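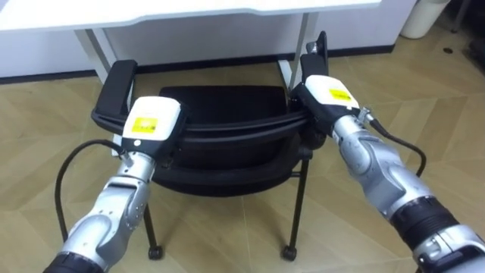
椅子归位这件事，我一开始是当成“收拾桌面”的一个尾巴来记的，没想到访谈做到后来，大家讲得最起劲的反而是它。杯子、线、便利贴，问起来都是“哦，顺手扔了”，一说到椅子，话匣子就开了：谁谁谁走的时候椅子横在过道上，谁谁谁的椅子永远斜着，谁谁谁推椅子推得太猛，桌子那头的水都晃出来。所以我干脆把它单拎出来写成这一节。先说一下我讲的是哪一种椅子、哪一种桌子：图3里那把黑色办公椅就很典型，坐垫和靠背连成一个弯弯的壳，两边各有一块黑色的软垫扶手，前面是一张白桌子，脚下是浅色木纹地面。从背后看过去，最顺手的地方就是那两块扶手，一边一只地握住，椅子往哪儿走、歪不歪，都好控制。我在下文里把这种做法叫“双扶手式”，它跟单手拎靠背、用膝盖顶、坐着蹭回去都不一样，留下来的椅子也不一样。

4.1 材料从哪里来

材料主要来自Clirer在Clalimska的办公点，在Brunner楼里，占3层，不固定工位，谁先到谁先坐。我前后去了6周，中间跨过整个July——英文日志里我是这么写的，中文就是七月，楼里空调开得很足，大家午饭后都不愿意动，归位的高峰因此全挤在快下班那一阵。一共有23位使用者愿意跟我聊，聊的时间有长有短，最短的一次是在等电梯。除此之外我还攒了200条随手记，每条就是一两句话，写清楚椅子停在哪儿、朝哪儿、扶手跟桌沿是什么关系，有时候附一个潦草的小平面图（我画得很丑，回头自己看都要转着纸认半天）。

随手记的格式中途改过一次。最早我只记“归位”和“没归位”两类，记着记着就发现根本分不清。一把椅子正对着桌子，离桌沿还有一个人的距离，算不算？一把椅子贴得很紧，可是靠背朝着窗户，又算不算？我问了几位使用者，得到的答案各说各的，还有人反过来问我公司是不是要出规定了。后来我就不判断了，只写位置，把“算不算”留给他们自己说。本节引用的说法都来自改格式之后的那一批，之前的我只拿来对照时间。

4.2 手放在哪里

我原来以为，推椅子嘛，大家肯定是推靠背。靠背最高，站起来一转身就碰得到，弯腰都不用。确实有很多人这么干，而且是单手，另一只手拎着包或者端着电脑。问题在于单手推靠背的时候，力气很难正好落在中间，推着推着椅子就转了。轮子倒是往前走的，壳子却朝一边拧过去，最后停下来的样子就是大家最爱抱怨的那种“斜着”。有一位使用者跟我形容，说像停车停歪了，又懒得下来重倒。我觉得这个比方特别准，因为她接着就说，她自己也懒得。

握扶手的人就不太一样。两只手一左一右，椅子等于被夹住了，要转也转不到哪里去。不过这么做得把两只手都空出来，包要先放下，或者先挂到肩上，多出这么一步，很多人在赶车的时候就省掉了。我注意到一个小细节：会把两只手都空出来的人，往往也是会回头看一眼桌面的人。他们先把桌上的东西理完，包背好，最后才轮到椅子，椅子成了整套动作的收尾。而单手推靠背的人，椅子常常是第一个被推开的，人都走出去两步了，手才往后带一下，能不能带到位全看运气。

扶手本身的样子也有影响，这点我得多啰嗦几句。Clirer那几层的椅子主要是两批，一批是早先留下来的，扶手是一圈硬的，没有垫；另一批大家管它叫Larnetti（我到最后也没搞清楚这是型号还是采购单上谁随手写的名字，反正所有人都这么叫），扶手上是厚厚一块垫子，高低可以调。厚垫子握起来舒服，手掌一包就包住了，愿意用双扶手式的人明显更喜欢它。可是也正因为高低可以调，左右常常被调得不一样，前一个人靠左肘，后一个人靠右肘，谁也不会在走之前把两边调回齐平。于是就有人跟我说，他推椅子推到一半，一边进去了，另一边卡在桌沿上，“咣”一声，全屋子都抬头看他。

说到这里，靠背的上沿也值得提一句。那种一体的弯壳，上沿是滑的，手心出汗的时候根本抓不牢，只能推，没办法拉。要把椅子从桌子底下拉出来，大家几乎都会改去抓扶手，哪怕几分钟以前他们是推着靠背把它送进去的。进去和出来用的是两套手法，这个我在做材料之前完全没有想过。我后来在自己家里试了试，果然也是这样，推的时候推背，拉的时候抓扶手，二十几年了自己都不知道。

4.3 桌沿、扶手和“进去了没有”

椅子到底要推到多深，我收到的说法可以排成一长条。最宽松的一头说，只要过道能走人就行；最严格的一头说，靠背得贴着桌沿，从侧面看过去，一排椅子要像一条线。严格派人不多，嗓门倒挺大。中间的人占绝大多数，他们的标准是“差不多进去”，而差不多是多少，就要看扶手了。

扶手低的时候，可以整个钻到桌面底下，坐垫跟着进去，椅子就藏得很深。扶手高过桌面，就只能停在桌沿外头，再怎么推也是那个位置。这么一来，同样是认认真真归位的两个人，留下来的椅子可以差出一大截，路过的人看到的却只有结果：这把推进去了，那把没有。有一位坐惯高扶手的使用者为这个挺委屈的，她说她每天都推到推不动为止，还是被人在群里点过名。我听完赶紧翻了翻自己的随手记，发现我也冤枉过她那张桌子（当时还画了个小叉）。

白色的桌子让这件事更显眼。Brunner楼里靠窗的那些桌子都是白的，椅子是黑的，黑的扶手磕到白的桌沿，时间长了会蹭出灰印子。行政那边每隔一阵就拿湿布擦，擦得掉一部分。使用者之间因此形成了一种挺有意思的默契：椅子推到快碰上就停，留一条缝。这条缝没有谁规定过，也没有贴在墙上，但是几乎所有靠窗的人都会留。靠墙那一侧是深色的旧桌子，就没有这条缝，椅子一律顶到头。换座位换得勤的人，两边的做法都会，坐到哪边就照哪边来，他们自己说起来还有点不好意思，好像被我抓到两面派似的。

我想在这里插一段关于“朝向”的话，因为它跟深浅老是缠在一起。椅子能转，人站起来的时候多半要侧一下身，坐垫就跟着转过去了。如果起身以后什么都不做，椅子会朝着人离开的方向，也就是朝着过道、朝着门、朝着茶水间。我有一阵子特别着迷于看这个，下班以后站在门口往里看，一屋子椅子歪来歪去，大致能看出那天大家都往哪儿走了。双扶手式会把这个痕迹抹掉，因为手握在两边，人自然就会把椅子摆正再往前送。靠背推法不会，椅子带着它原来的朝向就进去了，扶手一只先碰到桌沿，一只还在外面。所以单看扶手跟桌沿的关系，就能猜出一点手法来，准不准另说，我猜错的时候也很多。

4.4 地面

地面我原本没打算写，是几位使用者主动提的。那几层铺的是浅色木纹地面，椅子在上面滑得很轻快，轻轻一送就能走出去好远。轻快当然是好事，推起来不费劲，可是也容易推过头。有人跟我讲，她刚来的时候用的是从前在地毯上练出来的力气，一推，椅子撞上桌子，桌上的笔筒倒了，笔滚了一地，那天她就记住了。之后她改成先握住扶手，送到跟前，再松手。我问她是不是因为那次才改的，她想了想说也不全是，旁边的同事都这么弄，看着看着就学会了。

浅色地面还有一个后果，就是脏东西藏不住。轮子走过的地方会留下细细的灰线，从桌子底下拉出来，拐个弯，到过道上散掉。保洁一般在傍晚来，要拖地就得先把椅子挪开，拖完再放回去。我一直想知道保洁放回去的椅子和使用者自己放回去的有什么区别，就特意留下来看了几次。保洁的动作非常利索，一手一把，拎着扶手就走，拖完一排往回一送，位置都很齐，朝向也正。第二天早上最早到的人看到的，就是这么一屋子整整齐齐的椅子。好几位早到的人都跟我说过，觉得头一天晚上大家都挺自觉的。晚到的人就没有这个印象，他们来的时候椅子已经被坐过一轮了。

这个发现让我把早上的随手记单独放到了一边。我在统计深浅和朝向的时候没有用它们，因为那记的主要是保洁的手艺。我舍不得扔，就放在附录里，感兴趣的读者可以去翻。

4.5 别人的椅子

前面讲的都是自己推自己坐过的那把。还有一类情况，是路过的时候顺手推别人的。我本来觉得这种事应该很少，问下来发现会做的人还真不少，只是大家讲的时候语气都有点含糊，像是怕显得多管闲事。讲得最多的理由是挡路，端着热水走不过去，用胯或者用脚尖拨一下。也有人说看着难受，非得摆正了才走得开。

推别人的椅子，手法跟推自己的又不一样。几乎没有人会去握扶手。我问为什么，有一位愣了一下，说扶手是人家胳膊放的地方，感觉有点太近了。靠背就好一些，推一下靠背，像是在公共的东西上搭把手。我觉得这个区分很妙，因为这些椅子没有一把是固定给谁的，昨天他坐，今天她坐，按说扶手跟靠背没什么差别。可是只要那人早上坐过，包还放在桌上，扶手就好像暂时归了他。等人走了、包也拿走了，同一块扶手又变回谁都可以抓的东西。另外几位使用者听我转述以后都说有道理，其中一位补了一句，说搭在靠背上的外套也一样，外套在，椅子就动不得，宁可侧着身子挤过去。

带外套的椅子我记得不多，冷气足的那几天多一些。它们往往停得离桌子很远，朝向也随意，主人只是去开会或者去接电话，人还要回来。对这样的椅子，严格派也会网开一面。所以“没归位”这三个字，在使用者嘴里是带着时间的：人还会回来，就不叫没归位，叫“占着”；人不回来了，才叫没归位。同一个位置，同一个角度，下午三四点没人讲什么，下班以后就会有人皱眉头。

也有误会的时候。有个使用者去楼下取东西，耽搁久了，回来发现椅子被人推得严严实实，桌上的本子也替他摞好了，他第一反应是自己的座位让人收走了，站在那里不敢坐。后来弄明白是隔壁好心，两个人都挺尴尬的，互相说了半天不好意思。从那以后他起身会故意把椅子留在外面一点，扶手朝着过道，当作一个记号。我问他隔壁看得懂吗，他说没问过。

4.6 几处我拿不准的地方

最后把几件拿不准的事摆出来，免得读者替我想得太好。

一个是高矮。个子高的人习惯推靠背，还是因为他们的椅子本来就升得高、靠背够得着？我没有记椅子的升降高度，现在补也补不回来了。有一阵我试着凭印象往回填，填了半页就停手了，自己都不信。

再一个是左右手。单手推靠背的人，椅子往哪边拧，应该跟用哪只手有关系，我的随手记里有一部分写了，有一部分没写，写了的那些看上去是有点规律，可是我在场的时候，他们另一只手里拿的东西也总在变，包、杯子、电脑、雨伞，重量差得很多。我不想在这上头下结论。

还有扶手垫子的磨损。Larnetti那批椅子的垫子，有些前端已经磨得发亮了，我起初以为是胳膊肘蹭的，后来又觉得更像是手抓出来的，因为亮的地方偏前、偏下，正好是站在后面弯腰往前够能够到的位置……写到这里我自己又犹豫了，坐着的人往前拖椅子，手也是放在那儿的。要分清楚，恐怕得找一批新椅子从头跟，下一轮如果Clirer那边还肯让我去，我打算从垫子看起，先把每一块的样子都记下来，再看它们怎么一点点变旧。

关于深浅的那套分法，我在第5节还会接着用，到时候桌子换成会议室里的长桌，扶手彼此会打架，情况要乱得多。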